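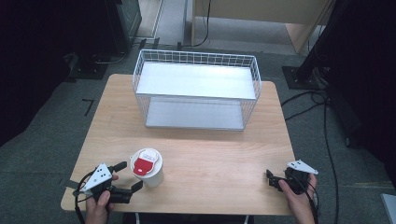

3월 14일. 공용 테이블 정리 건, 계속. 지난번에 적은 것처럼 우리 작업실의 문제는 물건이 많은 것보다 물건의 자리가 없는 것입니다. 그래서 오늘은 바구니를 정하는 일부터 했습니다. 후보는 두 개였고, 하나는 Carrilho의 깊은 플라스틱 상자, 다른 하나는 하얀 철사 바구니입니다. 저는 철사 바구니 쪽으로 생각이 많이 갔습니다. 옆이 격자로 되어 있고, 안에 하얀 판이 위와 아래에 하나씩 있어서 두 층으로 쓸 수 있습니다. 밝은 나무 테이블 위에서 긴 쪽을 앞으로 향하게 놓으니 앞쪽에 뚜껑 있는 종이컵을 세워 둘 자리도 남습니다. 이 배치를 기본으로 하겠습니다.

치수 메모. 벽 쪽 선반은 안쪽 길이가 1000 mm입니다. 바구니의 긴 쪽은 줄자로 358 mm가 나왔습니다. 그러면 같은 바구니 두 개를 나란히 놓고도 남습니다. 세 개는 안 됩니다 (계산을 두 번 했습니다). 위층 판에서 선반 천장까지는 138 mm인데, 이것은 바구니를 선반의 가운데 칸에 넣었을 때의 값입니다. 아래 칸은 아직 재지 않았습니다.

층을 나누는 방법에 대해서는 Chia-jung Chuang 씨와 점심 전에 이야기했습니다. Chia-jung 씨의 의견은 매일 쓰는 것을 위에, 가끔 쓰는 것을 아래에 두자는 것입니다. 저는 처음에 무게로 나누고 싶었습니다. 무거운 것이 위에 있으면 바구니를 들 때 기울어질 것 같아서 걱정했습니다. 이야기를 하다 보니 우리가 바구니를 통째로 드는 일은 거의 없다는 것을 알았습니다. 그래서 의견을 바꾸었습니다.

지금 정한 내용:
위층: 테이프, 가위, 네임펜, 작은 메모지.
아래층: Tekow 라벨 롤, 여분의 천, 설명서 묶음.
넣지 않는 것: 음식, 열쇠, 개인 물건, 뚜껑이 없는 액체 전부.

컵에 대해서. 컵은 바구니 안에 넣지 않습니다. 위층 판이 평평해서 놓기 좋아 보이지만, 테이프와 메모지가 같은 층에 있으니 쏟으면 다 버려야 합니다. 테이블 앞쪽 절반, 가운데에서 조금 왼쪽이 컵의 자리입니다. 뚜껑은 꼭 닫아 주세요. 스티커에 이름을 써서 뚜껑에 붙이는 것도 제안합니다. Noltasley 방에서는 컵이 섞여서 두 번 다툼이 있었다고 들었습니다. 우리 방은 사람이 5명이니까 그렇게까지는 안 되겠지만, 미리 하는 것이 편합니다.

테이블 위치도 잠깐 생각했습니다. 회녹색 카펫 위라서 의자를 끌어도 소리는 작은데, 작은 나사나 클립이 떨어지면 찾기가 어렵습니다. 그래서 나사 종류는 바구니 옆에 두지 말고 Anda 서랍에 그대로 두기로 했습니다. 철사 격자 사이로 클립이 빠지는지도 궁금합니다. 아래 판까지 내려가면 괜찮고, 옆으로 나가면 곤란합니다. 다음에 해 보고 결과를 쓰겠습니다.

남은 일:
- 아래 칸 높이 재기
- 바구니 한 개 더 주문할지 결정 (Chia-jung 씨는 찬성, 저는 5월까지 기다리고 싶음)
- 라벨 글씨 크기 정하기. 지난번 것은 너무 작아서 서서 읽을 수 없었음
- Carrilho 상자는 창고로. 버리지 말 것

추가. 퇴근 전에 다시 생각했는데, 위층에 메모지를 세워서 넣으면 손이 뒤쪽까지 안 들어갑니다. 눕혀서 넣는 것이 맞습니다.

댓글 4개

C. Chuang
제 의견을 정확히 써 주셔서 감사합니다. 그런데 가위는 손잡이가 앞으로 오게 넣었으면 좋겠습니다. 날이 앞에 있으면 무섭습니다.

창가자리
스티커는 뚜껑 말고 컵 옆면이 낫지 않을까요? 뚜껑은 바꿔 끼울 수 있잖아요.

작성자
맞는 말씀입니다. 그런데 위에서 볼 때는 뚜껑이 잘 보입니다. 둘 다 일주일씩 해 보고 정하겠습니다.

mh
설명서 묶음은 두께가 꽤 됩니다. 아래층에 들어가는지 먼저 확인 부탁드려요. 안 들어가면 제 책장에 자리 있습니다.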